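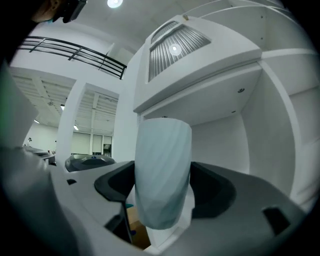
Ruvex, 1 de marzo de 2024

Acta reunión de vecinos, calle Graro. Empieza tarde, faltaba quorum.

Se lee acta de enero. Aprobada, con una corrección: la cuota de jardín es 30 y no 80.

Agua. Factura del trimestre 1.073, muy por encima de la anterior (479). Kelly Magalhães cree que hay fuga en el tramo del garage. Pedir a Edham que revise contador y llave general. Presupuesto por escrito antes de tocar nada.

Ascensor. Sigue parando entre segundo y tercero. Shiferaw no contesta los correos. Kelly llama mañana, si no hay fecha se busca otra empresa. El del 3ºB pide descuento en la cuota, no se vota.

Bicicletas en el portal: fuera antes de fin de mes. Dos en contra.

Pintura escalera: se deja para la proxima, falta el segundo presupuesto.

Ruegos y preguntas: la luz del rellano cuarto, otra vez. Pide el 1ºA que no se riegue de noche, gotea en su toldo.

Se cierra sin fijar fecha, Kelly avisa por el grupo.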